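August, 2 p.m. Odor complaint, Brondley clinic, lower level

Third entry on this one. Repeated the VOC survey in the supply corridor and the two exam rooms where staff had reported headache and nausea. PID zeroed on carbon-filtered air, span checked against the Sandis isobutylene cylinder before and after. Drift within tolerance.

Corridor reading at the return grille peaked at 592 ppb with the air handler off, dropping to almost 70 within 15 minutes of restart. Exam rooms stayed near background throughout. CO and H2S sensors read zero at all points. 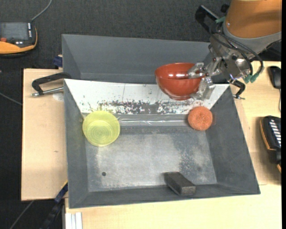 Red bowl in the gripper, over the gray tray.

Floor drain in the janitor closet is the current suspect. Trap was dry at the last visit. Refilled it and taped the cover. If the corridor peak comes back with the trap full, the drain is out and we look at the floor stripper stored next door (Hamitz product, safety sheet requested, not received).

Sorbent tubes 1 through 4 went to Morrison for TO-17. Tube 3 had a loose cap on arrival at the bench, flag that result.

To do: repeat handler-off run with closet door sealed. Ask clinic for symptom times against the fan schedule. Replace PID inlet filter.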